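Teaching a Gripper to Clean Up Shuttlecocks
Final report, Selurier student robotics project
Suryani Ngui and In-ho Ra

1. Background

The badminton club that shares our building leaves practice shuttlecocks all over the floor, and picking them up takes longer than anyone wants. We chose shuttlecock pickup as our project task in September. The full job (a moving base, a whole gym floor) was too big for one term, so we cut it down to a tabletop: pick up plastic shuttlecocks and put them in a bin.

We used hand-held grippers to record demonstrations. A person does the task with the grippers, and the recordings are used to train the policy, which we named Jugah.

2. Equipment

Each gripper has two dark fingers with a contact pad on the inner face. The camera on the gripper looks out past the fingers, so both of them stay in view the whole time. We kept the original pads for the entire project. Suryani wanted to print a curved set, but changing pads halfway through would have meant throwing out the early recordings.

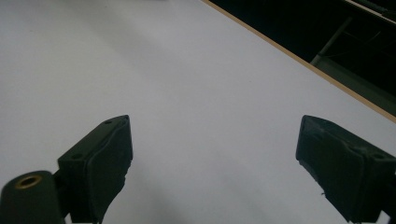 Figure 1. Gripper camera view with the fingers open over the bare table.

The table is white, and we worried about that at first. Shadows from the fingers show up on it as gray patches, and our first detector, Predholm, sometimes marked a shadow as an object. We dropped Predholm after two weeks and trained on the images directly.

3. Recording

We recorded 454 demonstrations. Of these, 34 were thrown out, mostly for dropped shuttlecocks or a bad sync between the left and right grippers. A typical session started at 4 p.m. and ran until one of us had sore hands.

A shuttlecock on its side can point in any direction. We tried grabbing by the base, by the neck, and by the skirt. The skirt flexes when squeezed, and the grip was hard to repeat, so we agreed to approach the base end whenever it could be reached.

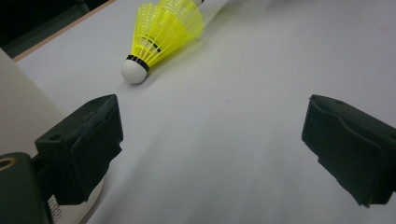 4. Two-handed runs

The second half of the recordings used both grippers. The operator holds one in each hand and works from the near side of the table, with the bin toward the left end. Shuttlecocks were placed by the other team member, lying down or standing up, with no fixed pattern.

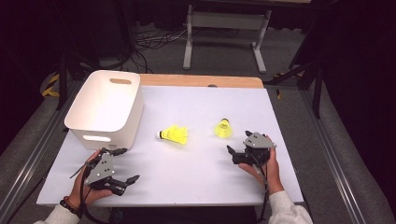
In-ho did most of these runs. He found that the cables pulled on his wrists if he reached too far across, and we moved the starting positions closer after the first day. We did not rerecord the earlier ones.

5. Results

We trained on the lab's Rarnovance workstation for some 800 epochs. In testing, Jugah placed 66 percent of the shuttlecocks in the bin on the first try. Standing shuttlecocks were the weak point. The policy often came in too low and knocked them over, then picked them up lying down on the second try. We counted those as failures.

6. Next steps

More demonstrations with standing shuttlecocks, and a darker table cover to compare against the white one. We would also like to test feather shuttlecocks, but the club wants to see fewer crushed ones first.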